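Home | Projects | Reports | Partners | Contact

Print this page | E-mail this page

Lemma Household Tasks Project
Progress report to Takasent, second period
Prepared by Florencio Sepúlveda, Lisport
May 27, 2025

Scope

The grant asks whether a two-arm bench system can take over small chores at a cost a repair shop or a family could carry. Work in this period was limited to tabletop clearing and sorting of small parts. Laundry and dish handling were moved to the next period with Takasent's agreement.

Work completed

The control software was moved to the new version in the first weeks. Calibration now takes 15 minutes per arm, down from most of a morning. We then ran 457 sorting trials, of which 385 ended with every item in the correct tray and no operator input. Failures were concentrated in flat items lying against the table surface. The fingers close above the item or push it away, and the retry routine gives up too early.

Speed remains poor. A person clears the same set in nearly 2 minutes; the system needs several times that, and longer if it has to regrasp. Using both arms at once did not help as much as planned - they spend a good part of each run waiting for one another near the middle of the table.

Patterned surroundings were kept for all trials. Results on a plain background looked better in the first period but did not carry over to real kitchens and counters. 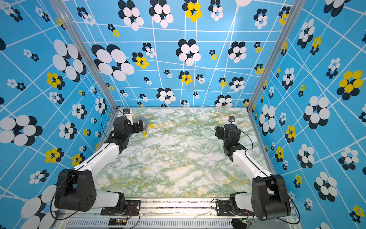

Lemma Progress Report, No. 2, p. 4

Small yellow, green and red pieces and a gray metallic ring near the left gripper are typical of the sorting work. Each arm carries its own wrist camera. The ring shape is the harder case, and most of the remaining development time will go to it.

Assessment

Sorting on a bench is close to usable where speed does not matter. General tidying is not. We do not recommend a shop-floor placement at Brarkari before the regrasp problem is closed.

Next period

Softer fingertips will be fitted and the full trial set repeated. The next report is due in November. No change to the budget is requested.

Related items
Lemma: first period report
Trial protocol for small parts
Brarkari site visit notes
Takasent reporting guidelines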